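Laundry Handlers Wanted, Grip Fault Trial
Zercombe Home Robotics, Cestlow office (work is done at your place)

Applications close at the end of February

We are looking for 8 people who fold a lot of laundry and don't mind being told they are doing it too neatly.

Some background, so you know what you're walking into. Our folding arm, the Brorkanico, learned its trade from people handling clothes in their own homes with a pair of hand-held grippers. It learned well. It does tea towels beautifully. Then in Release 3 it picked up a fault we have been calling the Sepúlveda hold, after the test room where it first turned up. The arm takes hold of anything with an elasticised edge, decides it hasn't got a good grip, and squeezes harder. Then it decides the same thing again. It has ruined a respectable number of fitted sheets this way, along with one pair of bike shorts that belonged to a director.

The log entry is fault 2521, and it is marked as a safety matter, which is fair. An arm that won't let go of a waistband is funny until there is somebody in the waistband. No one has been hurt. All the arms on trial have been switched off and will stay off until this is sorted out, and there will be no powered arm in your home at any stage of this work.

What we need is a great many more examples of people picking up, opening, turning and letting go of stretchy things. The letting go matters most. When we went back through the old recordings, we found that our people had been stopping the recording as soon as the item was picked up, so the arm had seen plenty of grabbing and very little releasing. We could have spotted that sooner, and the minutes of several meetings suggest we nearly did.

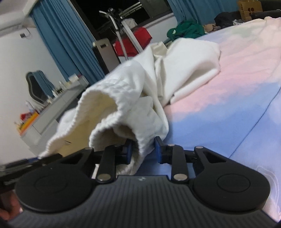

Do I need any experience with robots?
Experience with washing is more useful. We'll show you how to hold and start the grippers, and the rest is ordinary household handling done a bit more slowly than you'd like.

What you'll be doing

You'll work on your own bed, table or floor with two hand-held grippers, one for each hand. Each session runs for 2 hours, with a break whenever your wrists ask for one. You'll get a list of moves, such as opening a gathered edge or turning a sleeve the right way out, and you'll repeat them with whatever clothes and bedding you have. Please don't tidy up first. Our old recordings were made on bare tables by people who ironed, and we suspect that didn't help.

After each session you'll fill in a short form. If a gripper sticks, pinches, clicks or does anything else you didn't ask of it, stop, put it down and write that in the top box. Reports of faults are paid at the same rate as everything else, including the time spent writing them up. We used to pay by the finished item, and were then surprised that hardly anyone reported a problem.

You might suit this if you
- are 18 or over and live within the Cestlow bus area
- can work evenings (most people start after 7 pm)
- have no wrist or hand injury that repeated squeezing would make worse
- are happy for the room you work in to be recorded, along with anything left lying around in it
- can follow a dull instruction many times without improving on it

That last point has ended more applications than the others put together.

Pay and conditions

Casual hourly rate, with the evening loading on top, paid fortnightly. We supply the grippers, the chargers and a bag to carry them in. If a gripper damages your clothes, we replace them at what a new one costs, and we won't argue about the age of the item. Anyone else in the house needs to agree to the recording in writing before you start.

How to apply

Fill in the form on the Zercombe jobs page and choose "Grip Fault Trial" from the list. There's no need for a resume. Tell us in a few lines what your laundry is like and how you deal with a fitted sheet. Truthful answers are preferred, and "I roll it into a ball" is a perfectly good one - it's still ahead of the Brorkanico.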